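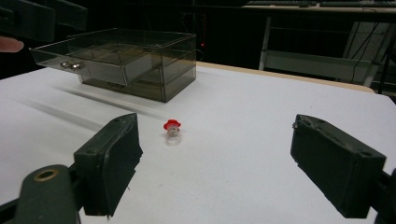

Week 6 of Work and Automation is where we stop talking about "robots" as one big thing and start talking about tasks. I love this week! A job is a bundle of tasks, and when a machine comes into a workplace it takes up some of the bundle, leaves the rest, and usually drops a few new tasks on the floor for somebody to pick up. Take a vial as small as the red-capped one standing between those two gripper fingers. Closing on it is one task. So is deciding it's the right vial, noticing that the cap is crooked, pulling out a drawer like the one on the smoked box behind it, and knowing what to do when the drawer sticks. People who work with samples do all of these in a few seconds and call the whole thing "putting it away."

Reading for this week: chapter 3 of the course reader, plus the Lightfoot interviews (packet 2). Please read the interviews first. They're short and they make the chapter much easier.

1. Jobs, tasks and the stuff in between

When we break down a job for this course we sort what people do into handling, checking, deciding and talking. Handling is moving, opening, closing, sorting. Checking is looking at something and comparing it with what you expected. Deciding is what you do when the check comes out odd. Talking covers the phone, the shift change, the note on the lid, and the shout across the room.

Most automation projects are sold on handling. That makes sense, because handling is the part you can film and time. But the four kinds are tangled together. A technician who picks up a vial is also checking it, often without noticing that she is. Take away the picking up and you may take away the check along with it, unless somebody plans for it.

Small parts make this very clear. A fingertip feels a loose cap straight away. A pair of rigid pads can hold the same vial and pass on no such feeling, unless there's a sensor and someone has decided what the reading should mean. So ask of every handling task: what was the person learning while their hands were busy?

2. The Lightfoot case

Lightfoot is a contract testing lab with 40 employees. The sample intake room brought in an arm from Drasico to move vials from the receiving table into storage. Before the arm, intake was done by hand on two shifts. Packet 2 has interviews with four people who were there, and they don't agree with each other, so read them all.

Denise Sedgwick had worked intake the longest. What she was glad to lose was the repetition: her wrists hurt by the end of a heavy shift, and she says so plainly. What she missed was knowing the day's samples. "I used to be able to tell you which client was having a bad week," she says on page 2. Look at how much talking and checking is packed into that sentence.

Keith Crabtree moved from intake to looking after the arm. His new tasks included clearing jams, teaching new positions, and keeping the log. In the first July he wrote 167 entries in that log. His job title and pay stayed the same for that whole stretch, and we'll come back to this when we get to section 4.

Tracey Birkett ran the evening shift. Her point is about pace. When the arm stopped, the work piled up on her people, who by then had less practice doing it by hand - and fewer of them were on the schedule.

Cyril Oakley managed the project. He's frank that the first plan listed every movement of the arm and had one line about the staff. The second plan came out of a long afternoon with Denise and Keith at the table, and it's a far better document. Both plans are in the packet, so put them side by side.

3. Words to know

Task shift: a task moves from one person to another person or to a machine.
Residual task: what is left for people after the machine has taken its share. Often the awkward cases.
Hidden check: an inspection that happens inside another task and appears on no list.
Exception: anything the machine hands back.
Skill fade: losing a skill through lack of practice. Tracey's shift is our main case.

4. Who gets the new work?

Every exception goes to somebody. In class we'll map where they went at Lightfoot, using Keith's log, and then compare with Plaltora, the packing firm from week 4, where operators were given a new job grade before the machines were switched on. Same kind of equipment, very different feelings about it! Think about training time, who gets to stop the machine, and who gets called when it stops by itself.

5. For the next session

Pick a job you have done yourself (paid or not) and choose a stretch of it that lasts a few minutes. Write down every task in it, sort them into our four kinds, and mark any hidden checks. Two pages at most. Then hand your list to a partner, who will try to "automate" one task and tell you what they'd have to ask you first. Those questions are the part I most want to read, so write them down too.

Anyone who'd like to use the Jolitz task sheet can pick up a copy outside my office, though plain paper works fine.

Kelly Cheetham
Notes updated 5 March 2026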